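3.2 Small objects kept on the living room table

The second part of the survey dealt with what people leave standing on the low table in front of the sofa. Households in Girnance and Porkcombe were asked to list everything on the table at 9 in the evening and to say where each thing was kept when guests were expected. The Porkcombe forms were entered by Stella Nzioka, who also settled the naming of items that appeared under more than one word (tissue box, tissue holder, hanky box).

We received 600 usable forms. Remote controls and drinking glasses were dealt with in Section 3.1. The tissue box is treated separately here, as it was the item most often reported as having a fixed place. Respondents with a stone or stone-look table wrote more about scratches and sliding than those with a cloth on the table, and several had glued felt under the box themselves. Color came up less than we had expected from the Patska pilot. Where it did come up, the box had usually been bought to stand out from a dark sofa or a pale table top – orange, red and yellow were all named. 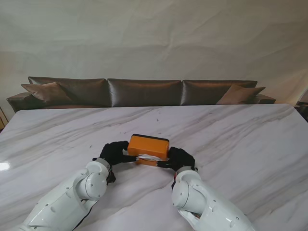
Figure 4. Orange tissue box on a white marble table with gray and beige veining, brown leather sofa behind.

Where do people put the tissue box when the table is cleared for guests? Mostly they leave it where it is, and those who do move it tend to choose a side table or a shelf within reach of the sofa.

The forms from Girnance differ on one point. Larger families there often kept a second box in the hall, and the one in the living room was then more likely to be put away in a drawer. We did not ask about refills in the first round. A short question was added in December, and the 30 replies that came back before the close of the survey are listed in the appendix under Quintana, the name of the form on which they were collected.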